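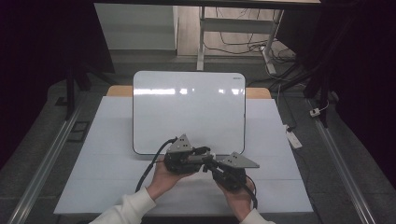
Gripper in hand, whiteboard waiting. Wiping task, take one of very many.

Right, I promised a thread on what we've been up to with the hand-held gripper stuff, so get comfy. It's about teaching robots to wipe whiteboards and what we found out about glare. Yes, glare. (1/lots)

Reply 2 · Repost 3

Quick background for people who followed me for the bread photos. The usual way to show a robot arm what to do is to drive it remotely, over and over, while a computer records everything. It's slow and your shoulders hate you by lunch. Our way is you pick up the gripper itself, no arm attached, and just do the job with your own hands. The recordings train the model and the model then drives the real arm.

The project is called Limona. It has nothing to do with lemons, Ravindran Murthy named it before I joined and has never given me a straight answer.

So, whiteboards. We picked wiping because it sounds easy and is horrible. You've got to get the eraser to the board, press hard enough to lift the ink, and not press so hard that the board goes over backwards. A small one standing up on a table goes over if you look at it funny.

And then it's shiny! Look at that stripe of ceiling lights across the top of the board. To you and me that's obviously a reflection. To a model that has only ever seen pixels, a bright band that slides about whenever the viewpoint moves is a very interesting object indeed.

Reply 3 · Repost 2

Our first model was trained on 479 demonstrations, all recorded under the same lights with the board in more or less the same spot. I was dead proud of it. It wiped beautifully. Then Marilou Pascual came in early, left one bank of lights off, and it went straight for a patch of perfectly clean board and scrubbed that instead.

We spent far too long blaming the calibration. Ramil Padilla redid the whole thing twice, poor man. Then Marilou plotted where each wipe had started against where the glare was, and there it was, a lovely tidy line. The model was using the reflection as a landmark. It had learnt "go a bit below the bright stripe" because in our data the ink was nearly always a bit below the bright stripe.

I drew the ink. Every time. At the same height. I'm five foot nothing and I was sitting down.

Reply 832 would not be enough for the jokes I got in the group chat about that one.

Okay so what we did next. Two changes, and the whole point of the study was to see which of them mattered.

Change one: more data, same set-up. We kept going until we had 832 demonstrations, with me and Patricio Yáñez swapping over when our wrists got sore. Same lights, same board position, same me drawing the ink.

Change two: back to 479 demonstrations, all freshly recorded, but we messed with things between takes. Tilt the board a touch. Shift it left, shift it right. Turn a light off. Get Patricio to draw the ink, he's tall and his scribbles go all over the place.

Then we ran both models on the real arm with lighting neither had seen before, board moved, ink drawn by someone who hadn't drawn any of the training marks (thank you Remedios Lumanlan, your flowers were too nice to wipe off).

Result: the smaller, messier set won, and it wasn't close. The big tidy set still went hunting for the stripe. The messy one mostly found the ink, including when the ink was right in the middle of the glare, which I had quietly bet against.

Reply 2 · Repost 3

I know "variety beats volume" isn't news, people have been saying it for ages. What I hadn't appreciated is how little variety it took. We didn't repaint the room or go and film in somebody's kitchen. We nudged a board and flicked a switch.

Things that still don't work, because I don't want this to sound like an advert:

Pressing. The model sees fine now but it's heavy-handed. Fingertip plates catch the edge of the board now and then and over it goes.

Faint marks. If the ink is nearly gone it decides the job's done and stops. (Relatable.)

Different boards. We've tried a bigger one on a wall and it was a shambles. I'm not going to post the video.

A few people asked about cables. Yes, the gripper has cables hanging off it, and yes, you do notice them when you're turning your wrists over. You get used to letting them trail down and not fighting them. Ramil wants a lighter version and has a drawing of one he calls Rikance. I've seen the drawing. It's a good drawing — I'll say no more until he's built it.

Someone also asked if it's dull doing the same wipe hundreds of times. A bit! But you start noticing daft things about your own hands. I always tilt before I move. Patricio moves first, then tilts. When you watch the arm run on his data you can tell straight away that it's him, it's uncanny.

Next up is a pressure signal in the recordings so the model gets some idea of how hard we're pushing. Marilou is sorting the sensors. We're aiming to have something to show in January, at the Mackay meet-up, if they'll have us.

If you're collecting demos of your own, go and look at where your lights land before you record anything. And swap who does the drawing. Questions welcome, I'll get to them after tea.

Reply 3 · Repost 2 · Posted 8/16/22

Filed under: Robots & Making > Threads

Contact · Help · Back to top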